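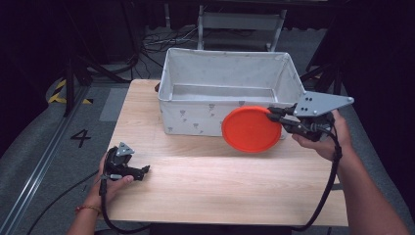

Station 4: right gripper holding the orange-red lid by its rim, left gripper open.

Checking and cleaning the hand-held grippers

These steps cover the pair of hand-held grippers at a table station. Do them before the first session and again after every 2,000 grasps. Allow 12 minutes for the pair.

You need a lint-free cloth, isopropyl alcohol, a hex key and the round lid from the station bin.

1. Stop the recording on the Orkard console and wait for the status light to go out.

2. Wipe the inner face of each jaw. Use a damp cloth only – alcohol poured straight on gets into the hinge.

3. Check the screws on the metal plate. Snug is enough. If one keeps working loose, replace it and write it in the log.

4. Run a finger along the cable from the gripper down past your wrist. It should hang in a loop with some slack. Replace any cable with a nick in the jacket.

5. Open and close each gripper fully, 2 times. The jaw reading on the console should return to zero when closed. If not, choose Zero Jaws and repeat.

6. Pick up the lid by the rim with the right gripper and hold it upright over the table. Turn your wrist slowly both ways. If the lid slips, the pads are worn. Repeat with the left.

Spare pads are in the Tanasarn drawer. Change both pads on a gripper together, then go back to step 5.

Gifty Agyeman keeps the log. Send her the gripper number and the grasp count.

Last revised 6/23/19 by Adom Eshun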